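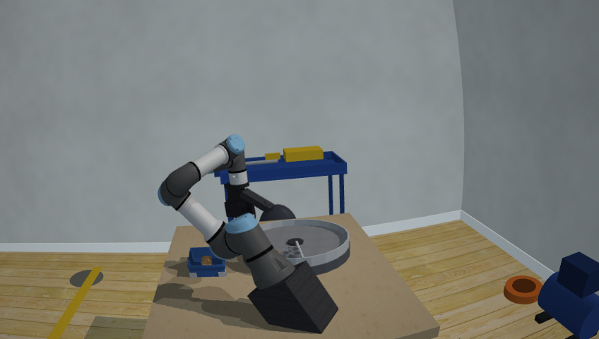 Simulated bench cell: arm on its pedestal, round tray at right rear, blue bin at left.

Sorting small parts with the Drellero bench kit

The kit covers the arm, the gripper and a simulator license good for 2 years. Budeo sells it with setup help or without. Tips below are from our shop, December 2021.

Build the cell in the simulator first. Measure your own bench and enter the real tray height. A rim that is 5 mm too low in the model will cost you a gripper finger later.

Keep the bin on the opposite side of the pedestal from the tray. Run the swing between them at 80 percent speed until the path is proven.

Spread the parts before a run. Pieces lying against the near rim are the hardest to pick, and long thin ones slide under the fingers. Dwayne Villanueva lines his tray with drawer mat and gets fewer drops.

Set the pick limit to 16 per cycle. The default is higher and the log gets hard to read.

Check the pedestal bolts every 2000 cycles. Wipe the gripper pads with a dry cloth, no solvent.

The manual is thin on error codes. Amos Haddad keeps a printed list taped inside the tool cabinet.

Related
Van Dusen drawer dividers, fitted
Labeling small parts bins
Isatness bench vise: long-term notes
Cleaning a shop cart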